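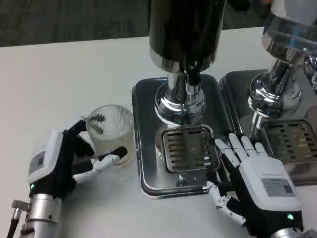

The Datum

The tide gauge at Nodetport was housed in a brick hut at the end of the old ferry pier. It consisted of a vertical pipe, a float, a steel tape and a recorder made by Kulkarni, model 514, which drew the height of the sea on a paper drum. A digital logger had been added later. The paper record was continued for comparison, and it was my job to read it.

I worked for the harbor survey office in Cletum, two hours inland. The office had been moved there to save rent. Each week the Nodetport sheets arrived in a cardboard tube, and I read off the highs and lows with a glass scale and typed them into a table. The table went to the people who issue the tide predictions. If a reading differed from the logger by more than 10 millimeters, I was to flag it in yellow.

In my first year I flagged almost nothing. In my second year I began to flag every sheet.

The difference was constant within a sheet and grew slowly from one sheet to the next. The paper said the sea was rising. The logger said it was not. Both instruments hung in the same pipe and measured the same water, so the disagreement had to come from one of the reference points they were measured against. For the logger this was a bolt in the hut wall. For the float it was a brass mark set in the pier deck, under a hinged cover.

I wrote a memo proposing that both points be leveled again from the benchmark on the customs house, 300 meters up the shore. The memo came back with a note in pencil asking what it would cost. I answered. It came back again with a note asking what it would cost not to. I had no figure for that, and I left the line blank.

The memo was approved in that condition.

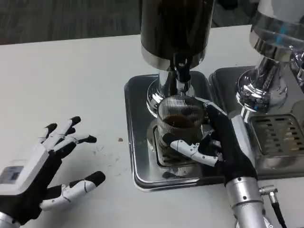 Nodetport, 13/02/2018

Light wind, offshore. Staff and tripod carried from the station by hand, as the van was in use. Started from the customs house benchmark and worked out along the seawall in short sights, taking each one twice. The pier surface is timber and moves underfoot, so I stood still before each reading and let the bubble settle.

The man who wound the recorder met me at the hut. He had wound it for as long as the office had records of anyone winding it. He was paid by the visit. I had seen his initials on every sheet, in the lower left corner, and had formed the idea of a smaller person.

He asked which of the two was wrong. I said I would know when I closed the loop.

He held the staff for me on the return. He held it well. Most people lean it toward the instrument without meaning to, and the reading comes out long. He kept it plumb and looked at the horizon while I wrote.

The bolt in the wall agreed with the old survey to within the error of the method. The brass mark did not. It had gone down 89 millimeters.

I did the sum again with the figures in reverse order, which is the usual check. Then I lifted the cover and looked at the mark. It was clean and had been polished. The deck around it was sound. The pile beneath it had sunk, and had taken the mark and a small area of deck with it, so evenly that no board had cracked.

I explained this to him. The paper had been correct about the distance between the water and the mark. It had been wrong about the mark.

He said he had noticed the step. I asked what step. He showed me the place where the deck met the hut threshold. He had been stepping up a little higher every winter, he said, and had put it down to his knees.

I asked why he had not reported it. He said there was no space for it on the form. I took a blank form from the hut and looked. There was a space for wind, a space for the condition of the pen and a space for the time of winding. He was right about the rest.

He wound the drum before we left and initialed the new sheet. The pen came down on the paper and began its line where the last one had stopped. I noted the offset in the margin, dated it and signed under his initials.

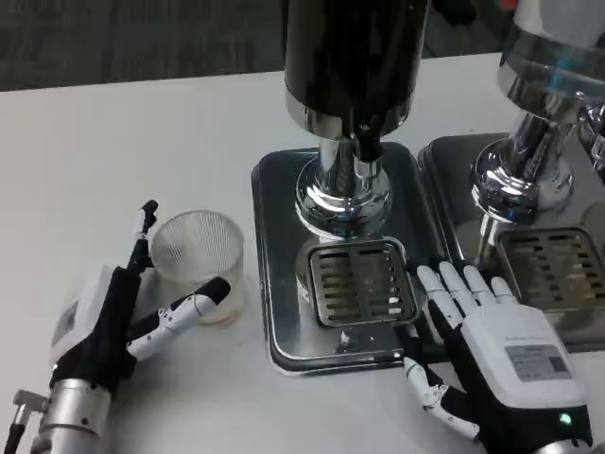 Correction

The office applied the offset to the paper record in April. Since the rate of sinking was not known, it was assumed to be linear, and the correction was spread evenly across the years in question. I prepared the revised table. The sea at Nodetport became level again, on paper, and matched the logger.

I do not think the sinking was linear. Piles tend to go in stages, after storms or when a neighboring pile is drawn. It would have been possible to fit a better curve if someone had measured the height of the step each winter. I put this in the report under Limitations. It was moved to an appendix.

The brass mark was retired and a new one set in rock beside the seawall, where the ferry company Jomis had once kept its ticket office. The form was reprinted. I had asked for an additional line, headed Other, and it was granted, at the bottom, above the initials.

The first tube with the new form reached Cletum later that month. Wind, slight. Pen, good. Under Other he had written the height of the step in millimeters, and beside it, in brackets, left knee fine.

I entered the height in the table. There was no column for the knee, so I started one.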